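木のテーブルに貼ったテープの跡が取れない。次からどう固定すればいいですか
読了時間：7分
印刷する　メールで送る

Edileuza Rezende

食卓を作業台と兼用しています。天板は明るい色の木で、Nirksteadというメーカーのものです。買って8年になります。説明書はもう手元になく、仕上げがオイルなのかウレタンなのか分かりません。

この上で裁縫と、子どもの工作と、たまに眼鏡のねじ締めのような細かい修理をします。じかにやると傷がつくので、薄手のマットを敷いています。マットが動くのが気になり、去年の冬に梱包用の透明テープで四隅を留めました。そのまま夏まで放っておいて、8月の暑い時期にはがしたところ、糊がべったり残りました。

最初に試したのは台所用洗剤とぬるま湯です。表面のべたつきは少し減りましたが、こすった布の毛が糊にくっついて、かえって汚くなりました。次に消しゴムでこすりました。これは少しずつ取れます。ただ、一か所に20分くらいかかり、天板のつやが変わってきた気がしたので途中でやめました。

それから、マットを敷いていた部分だけ木の色が違います。周りのほうが濃くて、マットの下は買ったときに近い色です。四角くくっきり分かれています。

お聞きしたいのは次の点です。

・残った糊の取り方。除光液を使っていいか。
・色の差は直るのか。
・今後マットを固定するなら何がいいか。テープを使うなら種類も。

テーブルは窓際にあり、午前中は日が当たります。食事のときはマットをどけたいのですが、正直、面倒で敷いたまま食べていることもあります。賃貸ではないので、天板を削るのは最後の手段としてはありです。

木べら

家具の修理を仕事にしていたことがあります。順に書きます。

除光液は使わないでください。ウレタンでもラッカーでも塗膜が溶けることがあり、ラッカーなら一拭きで白くなります。ベンジンやシール剥がし液も、仕上げが分からないうちは天板の表に使わないほうが無難です。

まず仕上げを調べます。天板の裏か、脚の付け根のような見えない場所に水を一滴落として10分待ちます。水玉のまま残っていればウレタンかそれに近い塗装です。染みて色が濃くなればオイルか無塗装に近い状態です。ただし天板の裏は塗っていない製品もあります。裏だけで判断せず、表の端のほうでも一度試してください。8年使っているとオイルはかなり抜けています。

ウレタンだった場合の糊の取り方です。

1. ドライヤーの弱で温める。手で触って熱いと感じる手前まで。
2. 使い終わったテープの粘着面を押し当てて、ぱっと引く。繰り返す。
3. 残りはサラダ油を含ませた布を5分置いて、木目に沿って拭く。
4. 薄めた中性洗剤で油を落とし、水拭き、から拭き。

オイル仕上げの場合は3のサラダ油をやめて、家具用のオイルに替えます。サラダ油は乾かないので、木に入るといつまでもべたつきます。つやの変わったところはオイルを塗り直せばだいたい目立たなくなります。

私はDronowという家具用オイルの小さい缶を使っていました。3,000円と安くはありませんが、食卓なら数年はもちます。オイルの染みた布は丸めて捨てると発熱して燃えることがあります。水に浸してから捨ててください。

色の差は日焼けです。マットの下だけ日が当たらず、元の色が残っています。汚れと違うので拭いても取れません。マットをどけて日に当てておけば、薄いほうがだんだん追いついてきます。春から秋で半年ほど見てください。完全に揃うかは樹種によります。急ぐなら削るしかありませんが、突板だと削れる厚みがほとんどないので、まず木口を見て無垢かどうか確かめてください。木口と表面の木目がつながっていなければ突板の可能性が高いです。

固定については、軽い作業なら紙のマスキングテープで足ります。四隅と、長い辺の途中に少し。長さは指二本分もあれば十分です。梱包用テープ、布テープ、両面テープは天板には使いません。マスキングテープも貼りっぱなしにすると糊が残ります。私は一週間を限度にしていました。日の当たる場所ならもっと短くしてください。

はがすときは真上に引っ張らず、寝かせてゆっくり引きます。オイルが抜けて表面が毛羽立っている天板だと、マスキングテープでも木の繊維を持っていくことがあるので、端で試してからにしてください。

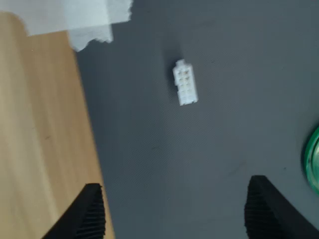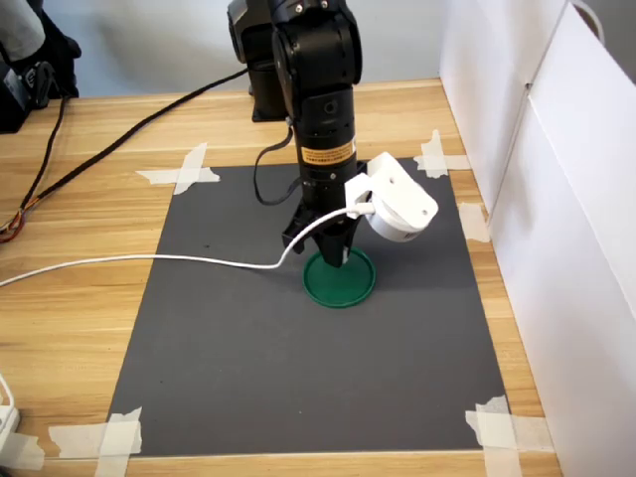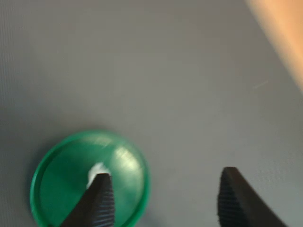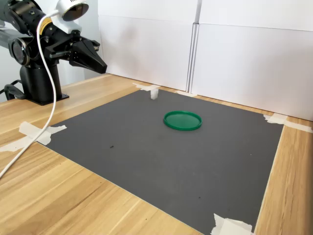 ゆうなぎ

日焼けの件、うちは半年では揃いませんでした。パイン材のテーブルで、二年目の今も斜めから見ると線が分かります。木べらさんの書いているとおり木の種類で違うのだと思います。気にならなくなったのは、見慣れたせいもあります。

テープを使わないやり方を書いておきます。食器棚に敷く網目状の滑り止めシートを、マットと同じ大きさより少し小さく切って下に敷くだけです。ホームセンターの切り売りで339円でした。食事のときはマットごと丸めてどけられます。

注意点は、安いものだと可塑剤が塗装に移ってべたつくことです。これは家具屋さんにも言われました。うちでは木曜日に掃除機をかけるついでに全部めくって、天板を拭いて、少し乾かしてから戻しています。心配なら間に薄い綿の布を一枚はさむといいです。滑り止めの効きは落ちますが、縫い物くらいなら動きません。

あとミシンを使う場合は、振動でどんどんずれるので滑り止めシートでは足りないかもしれません。うちはミシンだけ別の台です。

通りすがりの者です

消しゴムよりメラミンスポンジが早いですよ。すぐ落ちます。

木べら

メラミンスポンジは細かい研磨材と同じです。ウレタンのつや消しなら、こすったところだけつやが変わります。オイル仕上げなら表面が削れます。糊は落ちますが跡が残るので、食卓の真ん中にはすすめません。

ゆうなぎさんの可塑剤の話は大事なので補足します。塩ビの透明マットも同じことが起きます。「非転写」と書いてあるものを選んでください。フェルトや布のマットならこの心配はありません。かわりに、濡れたまま敷いておくと輪染みになります。

Edileuza Rezende

ありがとうございます。水を落としてみました。裏は染み、表の端は水玉のままでした。表はウレタンということでいいでしょうか。木口も見ましたが、表の木目が側面までつながっていました。

ドライヤーと、使い終わったテープで叩く方法をやってみて、四か所のうち三か所はほぼ取れました。残りの一か所は消しゴムを途中でやめたところで、糊が黒ずんで固くなっています。ここは油を置いてみます。

除光液は実はもう綿棒に取っていたので、先に聞いてよかったです。

マスキングテープは近所の店で幅違いの三巻セットが768円だったので買いました。幅の広いほうがよく留まりますが、はがすときに力が要りますね。とりあえず細いので留めて、土日ははがしておくことにします。日焼けのほうはマットを置く場所をときどき変えてみようと思います。

木べら

表が水玉で、木目もつながっているなら、ウレタン塗装の無垢材と見ていいと思います。いざとなれば削って塗り直せます。

黒ずんだところは油を5分で拭いて、だめならもう一度5分。長く置くより回数を分けてください。爪でこするのはかまいませんが、金属のへらは使わないこと。プラスチックのカードの角がちょうどいいです。消しゴムでつやが変わったところは、糊が全部取れてから見たほうがいいです。糊の膜が薄く残っていてつやが違って見えるだけのこともあります。

場所を変えるのはいい方法です。向きを90度回すだけでも境目がぼけます。ただ、いまの四角が消えるまでは、マットを使わない日は片づけておくほうが早く揃います。カーテンを一枚引くだけでも、これから先の焼け方はだいぶ違います。

ゆうなぎ

幅の広いテープは、貼る前に一度ズボンか何かに貼って糊を弱らせるとはがしやすいです。塗装屋さんがやっているのを見てまねしました。綿のズボンだと毛がつくので、つるつるした布がいいです。

それと、テープの端を少しだけ折り返しておくと、はがすときに爪で天板を引っかかずに済みます。

Edileuza Rezende

油を二回で取れました。つやは少し違いますが、花瓶を置けば分からないので当面このままにします。折り返しもやってみました。はがすのがだいぶ楽です。

印刷する　メールで送る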